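# Bench rules, rewritten again

8/1/23. Quick one, lunch is short.

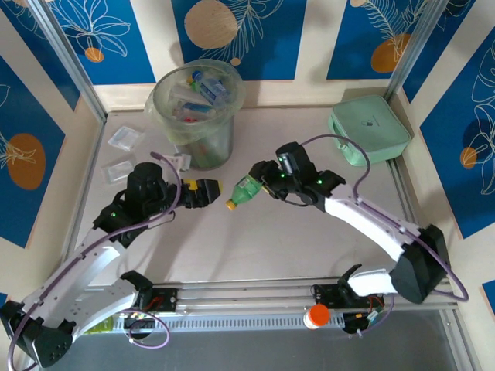 What's the one rule I'd keep if I had to throw out the rest?

Arms don't start until everybody's hands are off the table and someone has said "clear" out loud. Out loud. A nod doesn't count, a thumbs up doesn't count.

Ok so the rest. We had 35 rules at Narenar as of April. Thirty five! Taped to the wall in a plastic sleeve and I'd bet money most people read the first 8 and went to get coffee. I cut it down over the weekend and it's still too long but better.

What stayed:

- Stop button within reach of whoever is running. Reach means sitting down, not leaning.
- Slow speed for any new task. First 2 runs minimum, more if the arms have to meet in the middle, like in a handoff. Two arms closing on the same bottle is where we bend fingers.
- Cables get checked before power, every joint, by hand. Look for rubbing where the loop passes the elbow.
- Caps on. Any bottle used as a test object gets its cap tightened first. Boards are mounted right down by the rail and I don't want to have that talk agian.
- Trash bin goes at the back, middle, same spot every time. Empty it when the log says so, not when it looks full to you.
- Anything dropped stays dropped untill the arms are parked. No darting in for a wrapper.

What went: the dress code stuff, the rule about labeling pens (why), and four different versions of "be careful." Careful isn't a rule. Can't check it.

Marty is the name of our checklist script btw, people keep asking. It won't let you log a run without ticking the boxes. Annoying on purpose. Porkel is the old one, please stop using Porkel, it skips the cable step.

Still arguing about green lights. Some folks treat a lit wrist motor as "good to go." I want it written down that a light is a light, and you still say clear. The Grusava site apparently has a whole page on this, will steal it if they let me.

New sheet is one side of paper, about 46 lines with the blanks. Printing it this afternoon if the printer's in the mood. Comments open, be nice.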